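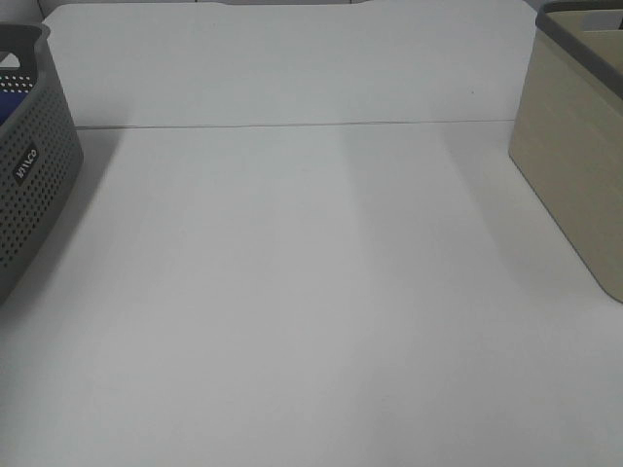 Staying at Skummont Guest House: frequently asked questions

We receive many of the same questions by e-mail, so I have collected them on one page. If you do not find your question, please write to us. I answer in the evening, and in the summer months it can take until the next day.

Getting here

How do I reach Skummont without a car?

Take the train to Stimport and then bus 27 from the stop in front of the station. The bus shows "Prillis" as its destination. Stay on it until the very end, then walk up the road with the stone wall on your left side. The walk is not steep, but the last part has gravel, and wheels of small suitcases do not like it. Some guests carry their suitcase there, others leave it at the bus shelter and ask us to fetch it. We do fetch it, if you telephone before you leave Stimport.

Is there a late bus?

The last bus leaves Stimport at 21:10. If your train is delayed, the bus does not wait for it. There is a taxi in Prillis, only one, and it must be ordered in the afternoon. Please do not count on finding it outside the station.

Can I drive up to the door?

You can drive up to unload. After that, the car must be moved to the field behind the barn, where parking is free. The lane in front of the house is also used by the milk lorry, early in the morning, and it needs the full width to turn. In winter the lane is cleared of snow but not always before breakfast.

Which address should I put into my navigation?

Put "Skummont, Prillis" and not the postal address. Our post goes to Box 1303 in Stimport, and more than one guest has arrived at the post office with all his luggage.

Booking and payment

How long must I stay?

In July and August we ask for a minimum of 3 nights. The rest of the year you can book a single night, except at Easter. If you want one night in summer, write to us shortly before you come. Sometimes there is a gap between two bookings and we are glad to fill it.

What deposit do you ask?

The deposit is 40 euros for each room, and it is taken off the final bill. You can pay it by bank transfer or by card. The remaining sum is paid when you leave. We accept cards and cash, but please no very large notes, as the nearest bank is in Stimport.

What happens if I cancel?

If you cancel a week before arrival or earlier, we return the full deposit. If you cancel later, we keep it, but you may use it for another stay within one year. Illness is treated in the same way. I know this is not generous for a person who is lying in bed with fever, so please tell us as soon as you have a doubt, and we will try to find a new date together.

Do you have family rooms?

There are two. The one called Wan is on the ground floor and has a double bed and bunk beds. It was named after the stream behind the house, which you will hear if you sleep with the window open. The other family room is under the roof and has a low ceiling on one side. Tall guests are usually happier in Wan.

Rooms, towels and washing

Are sheets and towels included?

Sheets, one bath towel and one hand towel for each guest are included in the price. We change towels every third day, or earlier if you hang the used ones over the stair rail outside your room. Towels left inside the room stay with you.

May I take the bath towel to the lake?

Please do not. The lake bottom has brown mud and it does not wash out of cotton. Bring your own towel for swimming, or borrow one from the shelf next to the back door. The lake towels on this shelf are old and nobody is sad about them.

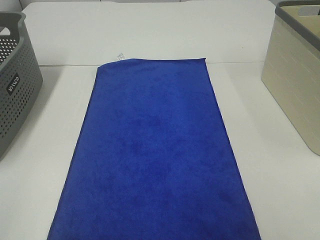 Can I wash my clothes in the house?

Guests can use the washing machine in the cellar from 9:00 to 18:00. A wash is paid at the desk, where you also receive the washing powder. The machine has its own ideas about time – the display may say a few minutes for a long while. Please take your clothes out when it has finished, so that the next person can begin. There is no dryer, but there is a line in the garden and a drying rack for rainy days.

Is there heating in the rooms?

Every room has a radiator which you can turn by yourself. From October to April the heating is lower during the night, and there is an extra wool blanket in the bottom drawer of the wardrobe. If one blanket is not enough, ask for a second. In Wan the radiator makes a knocking sound when it becomes warm. The plumber has looked at it and says it is harmless.

Is there internet?

The connection is good in the dining room and in the rooms at the front of the house. In the back rooms it depends on the weather and on how many people are watching films. The password is on the card with your key. For a video meeting, sit at the window table in the dining room after breakfast, and tell us the time, so we do not start with the vacuum cleaner.

Food

When is breakfast?

Breakfast is from 7:30 to 10:00. There is bread from the baker in Prillis, cheese, eggs, porridge, two or three jams and fruit. If you leave before breakfast begins, we can prepare a packed one the evening before. Write your name on the list by the kitchen door before 20:00.

Can you cook for special diets?

We can prepare vegetarian and vegan food without difficulty. Gluten-free bread we must order, so we need to know two days before. We bake with nuts in our kitchen, and we cannot promise that a dish is free from traces. If you have a strong nut allergy, please use the guest kitchen, which has its own pans and its own cutting boards.

Do you serve dinner?

Dinner is served when enough guests ask for it, mostly in summer and during the autumn holidays. It is one dish for everybody, with salad and something sweet after. On other evenings you can cook in the guest kitchen or eat at the inn in Prillis. The inn closes its kitchen at 20:30 and they are strict with this.

What can I find in the guest kitchen?

A stove, an oven, a fridge with one shelf for each room, plates, pots, oil, salt and tea. Please write your room on your food. Food without a name is taken away when a new group arrives. 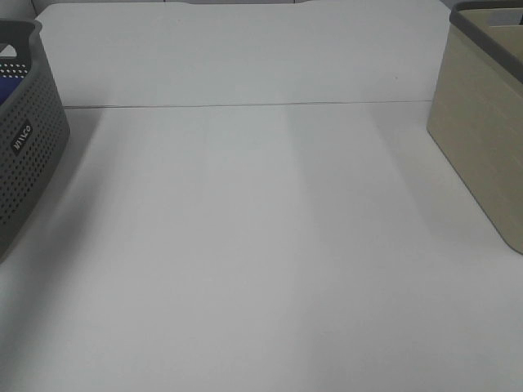

Walking and weather
Written by Ruoxi Cui, who keeps the guest house. Last looked through in November.

Most of our guests come for walking, and this part is the one I have to rewrite most often, as paths change with the seasons. The map at the desk is always newer than this page.

Which walk is good for the first day?

I would recommend the path around the lake. It begins at our back gate and you cannot lose it, as the water stays on the same side all the way. Good shoes are enough. After heavy rain the wooden bridge at the far end is slippery – hold the rail, also if you feel sure on your feet.

Can children do the ridge walk?

It depends on the child. The path itself is wide, but it is long, and there is no place to shorten it once you have passed the chapel. Families with small children often go up to the chapel, eat there and come back the same way. It has a spring with drinking water outside.

Is the ridge open in winter?

The path is not closed officially, but it is not marked for winter and the signs can be under snow. We advise against it from December until the snow has gone. For winter guests there is the forest road to Prillis, which is pressed by the tractor and good for walking. A few sledges stand in the barn and can be borrowed free of charge.

May I bring my dog?

Dogs are welcome in the ground-floor rooms. They may not come into the dining room. In spring and early summer they must be on a lead everywhere near the pastures, also well-behaved ones, and the farmers will speak to you if yours is not. Please tell us about the dog when you book. We have a cat who prefers to be warned.

Leaving

When do I have to leave the room?

By 10:30, please. You can leave your luggage in the hall for the rest of the day and use the shower in the cellar after your walk.

I have forgotten something in my room. Will you send it?

Write to us what it is and in which room you slept. We keep forgotten things until the end of the season and send them by post if you pay the postage. Telephone chargers go in a box at the desk, and we have so many that we often cannot say which one is yours, so please describe the plug and the colour of the cable.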